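3.2 Equipment selection and cost allocation

The planning exercise covered one manipulation cell, to be shared by the Istmont and Escobar groups. Purchases were divided into three classes: capital items (arm, gripper, controller), mounting and furniture, and consumables. The capital class was fixed early by an existing service agreement, so most of the discussion concerned the other two.

A floor-bolted pedestal was rejected. The room is also used for meetings, and drilling through carpet tile would have required approval from the building owner. A cart with a clamped mounting plate was chosen instead, with 18 percent of the total set aside for the cart, plate, clamps and cabling. Orellana (internal planning note, November) had proposed 30 percent – a figure that assumed a dedicated work table, which was later dropped in favor of furniture already on site.

Gripper choice was settled on replacement cost. A parallel gripper with two fingers covers the household items in the Stilalcombe task list, including small dishes and cloth, and spare fingers can be stocked in quantity. Multi-finger hands were quoted but would have used the full maintenance reserve on the first failure. We budgeted 20 spare finger sets for the first year and a second wrist camera, given the lead times quoted by the supplier. Objects for the trials were bought in bulk and treated as consumables.

Working clearance was the main constraint on placement. The arm must reach the tabletop from one side while chairs remain around the table (Figure 4).
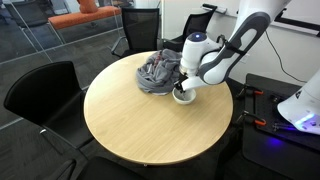
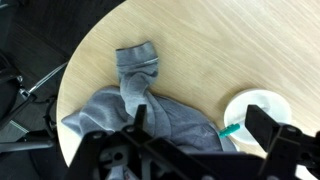 Figure 4. The cell in use, with a white dish and gray cloth on the table. The black gripper is visible in both views.

3.3 Recurring costs

Recurring costs were estimated per quarter and include calibration, finger replacement, laundering of cloth items and data storage. Staff time is reported separately under the Museo account.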